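From the Packing Floor to the Kitchen Table
Staff News, Hiltesville site

When Vellora told us in August that part of our job would now be teaching machines to do the other part, most of us pictured a lab with white coats. What we got was a kitchen, a tablecloth with big flowers on it, and a great many chopsticks. The work goes like this: you hold a gripper, you pick a thing up, you put it where it belongs, and the recording goes off to train a robot arm.

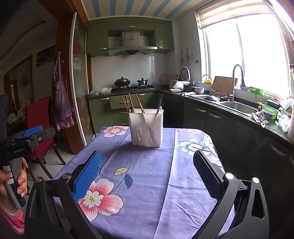
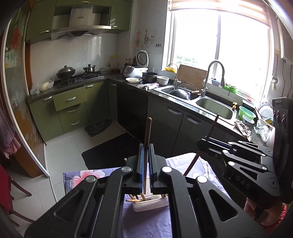
What it does to your day

Emiliano Salinas spent 8 years on the cutlery line and can fill a tray without looking. With a gripper he is a beginner again, and says his first morning felt like eating soup in oven mitts. The trick, he reports, is to slow down until you are bored and then stay there. Anything quick and clever has to be redone.

The schedule is kinder than the line's. Sessions last six hours, breaks included, and the radio is allowed. Wrists are another matter – please tell Sarmīte Rozīte if yours ache, and do it the same day. She has already moved two people to reviewing recordings, a job with a chair.

The question everyone asks

Yes, the Gronmont arms will take over the utensil packing when they arrive. No, management has not said what happens to the night crew, though we have asked in writing. Pay for recording work matches line pay through the end of the trial, and we would like to see what comes after that on paper too.

Sign-up sheets are outside the break room. Over 900 recordings are still wanted, so there is no need to run.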